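Packing Operator, Small Goods (part-time, fixed term) | Rekeo, Laing site
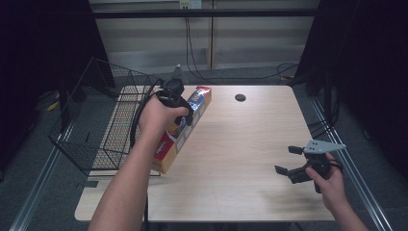

Tabletop station with wire basket and boxed goods, Laing.

Posted April 24, 2025
Reference: 517
Openings: 9
Reports to: Assunta Zanetti, station lead

Rekeo is hiring operators for tabletop packing work at its Laing site. Operators move boxed and bagged grocery items between the table surface and an open-top wire basket, following a written order sheet. The term ends in November.

Duties
Set the basket at the marked side of the table before each run.
Pick items one at a time and place them flat or on edge as the sheet states.
Keep long cartons parallel to the basket wall where they fit. Do not bend or crush cartons to make them fit.
Log damaged packaging, torn foil and open flaps on the station form.
Clear the table and return all items to stock at the end of the shift.

Requirements
Able to stand for up to two hours between breaks.
Steady use of both hands at table height.
Able to read order sheets in English.
Sleeves above the elbow or close fitting. No rings or bracelets.
Prior packing or shelf stocking work is useful but not required.

Hours
14 hours per week in fixed shifts. Shift choice is given in order of application. Paid training is held at the Loltbridge office and must be completed before the first shift.

To apply
Send a one-page work history and your available hours to Renzo Lombardi, Staffing, Rekeo, quoting the reference. Applicants for the Gunport site should use the separate listing.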